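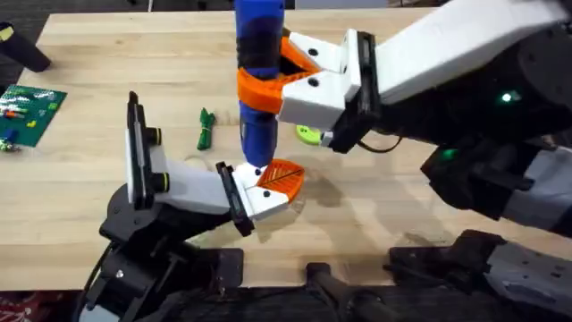

Most tips for a school robot club come from people selling kits, and I don't trust many of them. Ours at Seststead runs on 6 rules. The first is to practise on awkward shapes: a long blue thing in ribbed orange fingers teaches more than any foam cube.

Tip 2. Ignore the grip charts. Kimie Amano tried 107 settings and went back to the second one.
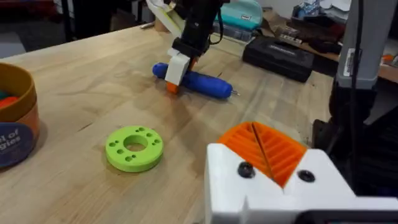 She still writes them all down, mind, and that notebook is worth more to us than the Serar app.

Tip 3. Change one thing at a time. Dario Fontana doubts this. I doubt Dario.

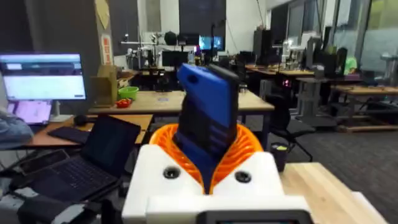

Blue and black, held in the orange ribs.

Tip 4. Tie up spare cord before you start. A loose end in a joint can cost you an evening.

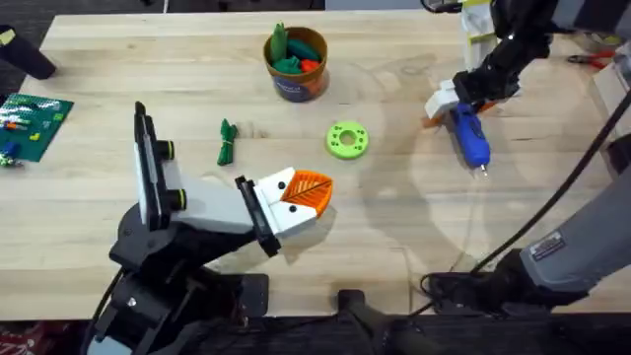 Tip 5. Don't believe one good run. Do it again after tea.

Tip 6. Skip the "club bundle". You can buy screws anywhere.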